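The first thing Nélida Cabral does when she comes in is stretch her fingers. She bends each one back, shakes out both wrists, and only then reaches for the gloves.

"People laugh, but it's a physical job," she says. "You do a whole session holding your hand half closed and you find muscles you never met."

Cabral is an operator at Ulenness, where she teaches robot hands to deal with ordinary packaged goods. When she closes her fingers, the robot closes its own. When she turns her wrist, so does the arm. Everything gets recorded: the joint positions, the forces, the view from the small cameras at the wrists. Each recording of one complete task is called a demonstration, and the team wants 4,000 of them for the current set. They passed 3,000 shortly before I visited.

She came to it from a hotel laundry, and she still talks about objects the way someone does who has handled a lot of them. Bottles are her favorite subject. I had asked a polite question about grip and got an answer that lasted through two cups of coffee, and I enjoyed every minute of it.

"A bottle is great because it's almost simple! It's round, it's smooth, it wants to roll. You put your thumb in the wrong place and it swings around on you. And then there's the wrap. Plastic wrap is a nightmare for a robot. It's shiny, you can see through it, it moves when you breathe on it. We love it."

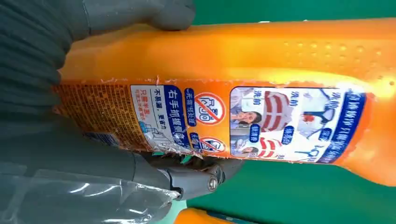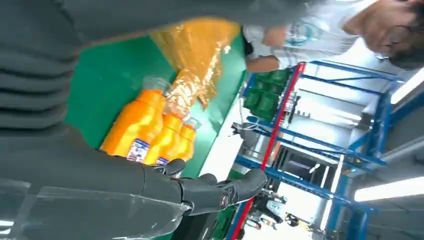
ULENNESS, March

The man who set up the task, Hauke Wiegand, is quieter than Cabral but no less happy to talk shop. He used to write motion programs by hand, line by line, and he remembers how long it took to get an arm to pick up one box from one spot.

"If the box was a finger's width to the left, you were finished," he says. "You went back and you wrote another line. Now I go to Nélida and say, could you please do it with the box over on the left? And she does it, and she does it with the box crooked too, because she gets bored otherwise."

That boredom is useful, he says. The learning software, which the team calls Judico, needs variety more than it needs perfection. In the early weeks the operators were asked to be as smooth as possible, and the results were poor. The robot had only ever seen things go well. Once a bottle shifted in its grip, it had no idea what a person would do next.

So they changed the instructions. Operators now leave their small mistakes in and fix them on the recording. If the fingers land too high, Cabral opens them, moves down and tries again, and the whole thing is kept.

"I was embarrassed the first time," she says. "I fumbled it, I said a word, I started over. And Hauke comes running and says, no, no, keep that one!" (The microphones are off during recording. She checked.)

The hardest part to explain to newcomers, both of them agree, is touch. The gloves give a light buzz when the robot's fingertips meet something, but it is nothing like holding the object yourself. Cabral says she works mostly by eye, watching how a label creases or how a highlight slides along the plastic when the fingers start to press.

"You learn to see squeezing," she says. "I can't put it better than that."

A new operator gets 18 hours of practice before any of the recordings count. Lizelle Buthelezi had just finished hers, and she told me the delay was what got to her at first. There is a tiny gap between her hand and the robot's, too short to notice if you are moving slowly and maddening if you are not.

"I kept chasing it," Buthelezi says. "I'd think it hadn't heard me, so I'd push further, and then it would arrive and go too far. Nélida told me to move like I was under water. I went home and practiced on the dish soap."

Does the robot ever do something she didn't teach it? I asked Cabral that near the end, while she was peeling off the gloves, and she lit up.

"It does my thumb! I have this habit, before I lift, I slide my thumb a bit. I never knew I did it. Then they ran Judico by itself and there it was, sliding the thumb. I called my sister that night."

Wiegand wants another 500 demonstrations with torn or half-open packs before they move on to boxes. Cabral has already asked for jars.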